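Section 3: Before you spend anything
Planning and budget guide for the Pleka bench arm
Revised 3/12/21

Read this section before signing the order form. It was moved forward from the appendix, where it was mostly read by people who had already signed.

3.1 Work out what you are paying for

1. Write down the one job you want the arm to do first. If the list has grown past one job, cross things out until it stops hurting.
2. Measure the bench, including its depth back to the wall. The sales drawing shows an arm in open space, a luxury few workshops enjoy.
3. Ask Prindumero for a quote that separates the arm, the controller, the gripper and the wrist camera. A single bundled price looks friendlier and tells you less.
4. Add a line for fingers. Fingers are consumables, whatever colour the brochure printed them in.
5. Add a line for your own time. Leave it blank if you must, but leave it in.

Note: Freight is quoted to the kerb. The distance from the kerb to your bench is a separate adventure.

3.2 Budgeting for fingers and bench

Finger sets come in two grades. The Florko set is $131 and the Lehner set is $172, both per pair, fasteners included. Order three pairs with the arm if you are running it daily. A spare pair costs less than a week of waiting for one.

Look over the finger tips and the work surface at the same time, with the gripper open over a clear stretch of table. A rough, textured face is meant to grip. Pale residue along the top edge is worth a wipe and a second look before you reach for the order form.
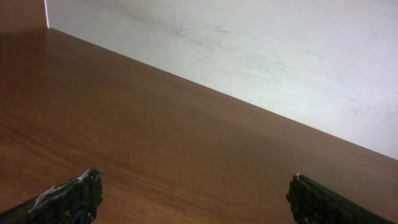

Severin Bachmann wrote back on the draft of this section that he would buy the cheaper fingers every time and put the difference into a decent bench, as a wobbly table will make any gripper look drunk. We have left the prices as they were and added the step on benches below.

6. Lean on the bench. If it moves, budget for a new one or for bracing before you budget for accessories.
7. Allow for a washable panel on the wall behind it, should you care about the paint.

Caution: Do not let the arm run at full speed near a wall until the travel limits are set. Repairs to plaster are not covered by the warranty, and neither is the arm in that case.

3.3 Timing

Lead time is five weeks from deposit. Orders placed in May take longer – everyone's budget expires at once. If yours does too, get the quote early and have the argument with accounts while there is still time to lose it gracefully.

Go to Section 4 once the deposit has cleared.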